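Der Karton gewinnt meistens

Ein Gespräch mit Lena Laskowska über die Robotik-AG in Felport, den Wettbewerb im Juni und die Frage, was Jugendliche dabei lernen

Lena Laskowska wollte die AG zunächst gar nicht übernehmen. »Ich unterrichte Werken und Mathematik. Wenn mir jemand sagt, ein Roboter macht den Unterricht moderner, werde ich misstrauisch«, sagt sie und schiebt einen Stapel Protokollbögen zur Seite. Seit dem vorletzten Schuljahr leitet sie die Gruppe trotzdem. Die Aufgabe für den Trastik-Wettbewerb klingt nach wenig: Zwei Arme sollen gemeinsam einen Karton aufrichten und falten, danach wird eingepackt, was auf dem Tisch liegt. Gesteuert wird zuerst von Hand, später soll das gelernte Modell übernehmen.

»Die Eltern sehen die Arme und denken, die können das alles schon«, sagt Laskowska. »Dann stehen sie eine Viertelstunde daneben und werden still.« 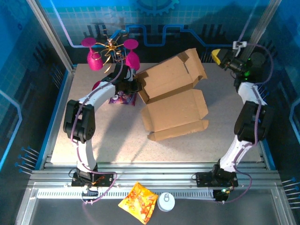

Am meisten ärgert sie die Sprache in den Begleitheften. Dort sei von Zukunftskompetenz die Rede, auf fast jeder Seite. Was ein Siebtklässler können müsse, um eine Faltkante zu treffen, stehe nirgends. »Der muss wissen, wie Pappe sich verhält. Die federt zurück, die reißt, die knickt neben der Rille. Das lernt er mit der Schere in der Hand schneller.« Ihre Gruppe hat deshalb die ersten Wochen ohne Strom verbracht und Schachteln gefaltet, mit Fausthandschuhen, damit alle merken, wie wenig zwei plumpe Finger ausrichten. Einige fanden das albern. Zwei sind nicht wiedergekommen.

Für das Training verlangt die Ausschreibung 500 Durchläufe. Die AG hat einen Nachmittag pro Woche und kommt in guten Wochen auf 25, wenn die Software, die hier alle nur Dusel nennen, nicht abstürzt. Laskowska hat das dem Veranstalter vorgerechnet und eine freundliche Mail mit einem Link zu einem Werbefilm bekommen.
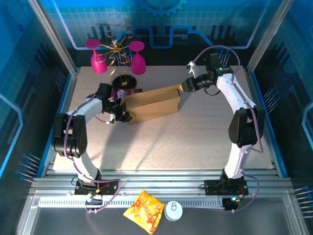

Warum macht sie dann weiter?

»Wegen der Protokolle«, sagt sie. Nach jedem Durchlauf schreiben die Jugendlichen auf, was sie vorhatten und an welcher Stelle es schiefging. Anfangs stand da »Roboter spinnt«. Inzwischen stehen Sätze da, mit denen man etwas anfangen kann: rechter Greifer zu hoch, Lasche nachgegeben, Griff neu angesetzt. Das sei für sie der eigentliche Unterricht, und dafür brauche man keine so teure Anlage. Ein Flaschenzug würde es vermutlich auch tun. Nur käme dann keiner freiwillig am Nachmittag.

Mit den Tüten ist es nach ihrer Erfahrung noch mühsamer als mit der Pappe. Folie gibt nach und rutscht, und Papier behält jede Falte, die man ihm einmal beigebracht hat. 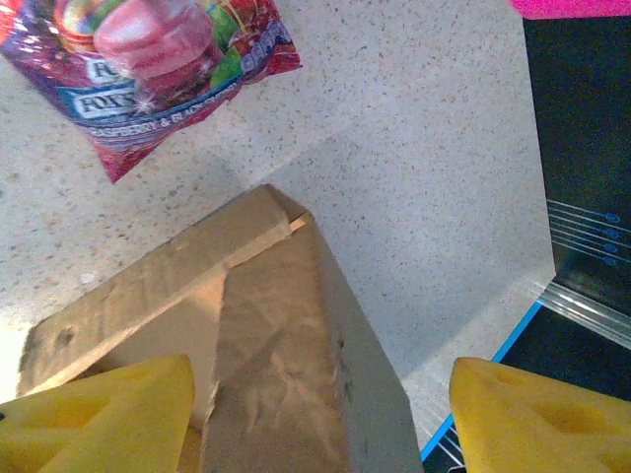

Und wie oft klappt es?

Von den letzten 60 Versuchen hat die Gruppe drei als sauber gewertet. Laskowska nennt die Zahl ohne Umschweife und besteht darauf, dass sie auch auf dem Plakat für den Wettbewerb steht. In der AG gab es darüber Streit. Das Nachbarteam Tamihana zeigt auf seiner Seite ein Video, in dem alles gelingt, und ihre Schüler wollten auch so eins. »Ich habe gefragt, wie viele Anläufe wohl vor diesem Video lagen. Da haben sie angefangen, die Schnitte zu suchen.«

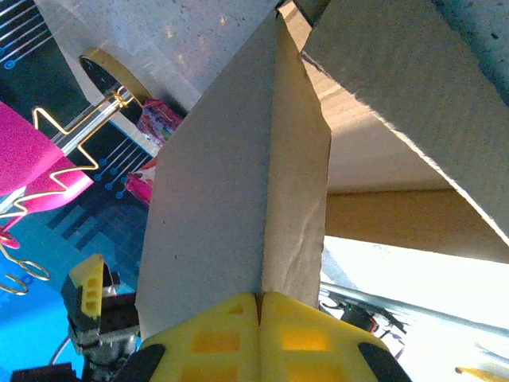

Greifer am gefalteten Karton, Robotik-AG Felport

Ob sie im Juni antreten, ist offen. Die Gruppe möchte, Laskowska zögert wegen der Fahrt und wegen der Teilnahmegebühr, die der Förderverein noch nicht zugesagt hat. Ein gutes Ergebnis erwartet sie nicht. Sie hat den Jugendlichen vorgeschlagen, statt der schnellsten Faltung die am besten dokumentierte einzureichen, eine Kategorie, die es in der Ausschreibung bisher nicht gibt. Der Antrag dafür liegt beim Veranstalter, eine Antwort steht noch aus.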